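Parkance Shared Workroom -- User Guide
Section 9: Setting Out and Clearing the Marked Table

9.1 Purpose of this section

This section explains how the marked table, the wooden drawer and the white tray are to be prepared before a work period and put away afterwards. It applies to all persons who book the table, including those who need it only for a short time. General rules on booking and keys are given in Section 2.

The table, drawer and tray:

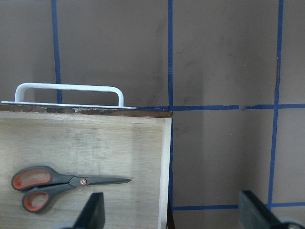
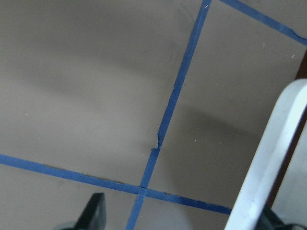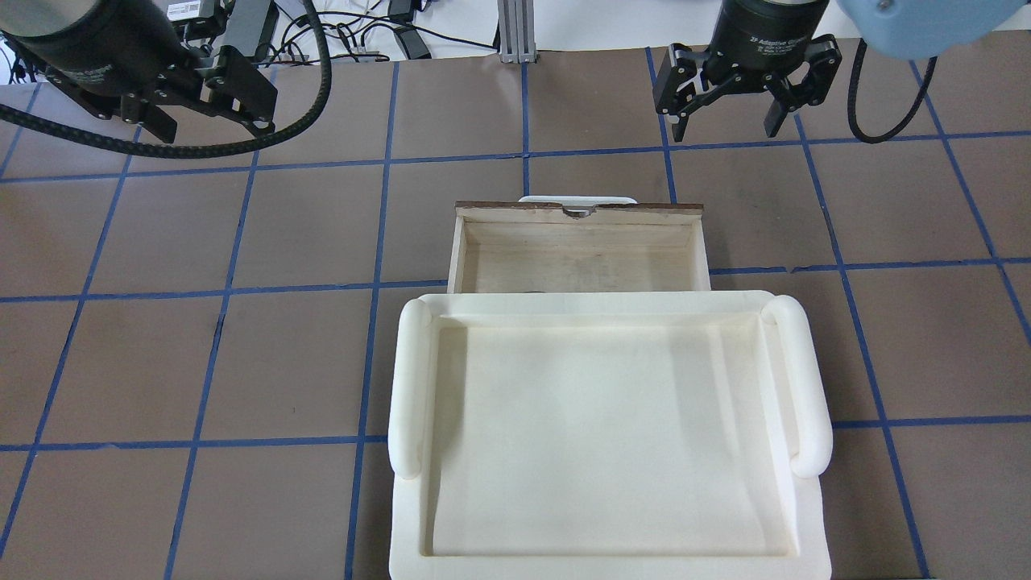

9.2 Before you begin

Users should allow 14 minutes for setting out. The table may not be used for food, wet glue or paint. Work of that kind must be done at the Heltberg bench beside the sink, for which a separate booking is needed.

Make sure that you have the following to hand:

One dry cotton cloth
One slightly damp cotton cloth
One roll of blue painter's tape (supply shelf, stock number 1001)
The drawer and its contents
The tray
The table record sheet

9.3 Setting out the table

1. Remove all loose items from the table top. Personal belongings should be placed on the hooks by the door.

2. Wipe the table with the dry cloth, working along the tape lines. Wiping across them tends to catch the edges and pull them up.

3. If marks remain, use the damp cloth within the taped sections only. Do not soak the tape.

4. Inspect each tape line along its whole length. Small wrinkles may be left as they are. Raised or torn edges should be pressed flat with the thumb.

5. Where a torn piece will not stay down, replace that length of tape as described in 9.6.

Note: The tape lines divide the table into sections so that work can be laid out and returned to the same position. They are not a measuring grid and should not be relied upon for cutting to size.

9.4 Placing the drawer

1. Carry the drawer with both hands, supporting it from beneath. Do not carry it by the handle alone.

2. Lower the drawer on to the table without dragging it. Dragging will lift the tape.

3. Check the contents against the card kept on the supply shelf. Scissors should lie flat on the floor of the drawer with the blades closed.

4. Enter any missing item on the record sheet before starting work.

Caution: Take hold of scissors by the handles only. Do not reach into the drawer while looking elsewhere, and do not leave scissors lying across the drawer's edge.

Scuffs and smudges on the floor of the drawer are ordinary wear and need not be reported. The same applies to chipping along the top edge, unless there are splinters. A splintered edge must be reported at once, and the drawer should be left out of use until it has been sanded.

9.5 Placing the tray

1. Set the tray down in front of the drawer, on the side nearest the user.

2. Leave enough space for a hand to reach the drawer comfortably. A slight overlap between the back of the tray and the front of the drawer is permitted, provided that the tray remains steady.

3. Use the tray for work in progress and for small pieces that might otherwise be lost. Finished work should be moved to the Rocha shelves.

4. Lift the tray by both sides at once. Never lift it by one side, even when it is nearly empty.

Caution: The tray must not be stood on top of the drawer.

9.6 Replacing a length of tape

1. Peel the damaged length back slowly, keeping it low against the table.

2. Wipe the surface beneath and let it dry fully.

3. Cut the new piece slightly longer than the gap. For most repairs about 200 millimetres will be sufficient.

4. Lay the tape in a straight line from one end, smoothing it as you go. Where two lines cross, one should simply pass over the other. Do not trim the crossing with a blade -- the table top marks easily.

5. Put the old tape in the general waste bin. It cannot be recycled with paper.

9.7 Clearing away

1. Empty the tray and wipe it with the damp cloth, paying attention to the recessed floor where dust and clippings collect. Dry it before storage.

2. Return all tools to the drawer and check them against the card.

3. Carry the drawer and the tray to the store cupboard separately.

4. Wipe the table as in 9.3 and sign the record sheet, giving the time at which you finished.

9.8 Faults and enquiries

Damage to the drawer, handle or tray should be reported to Garnet Li at the front office. Requests for tape, cloths or replacement scissors are dealt with by Ruairí Fitzgerald, who restocks the supply shelf each morning before 9 o'clock. The tape lines are fully renewed every June, and the table cannot be booked while this is being done. Users with work in progress at that time may ask for space on the Plorkine table, described in Section 10.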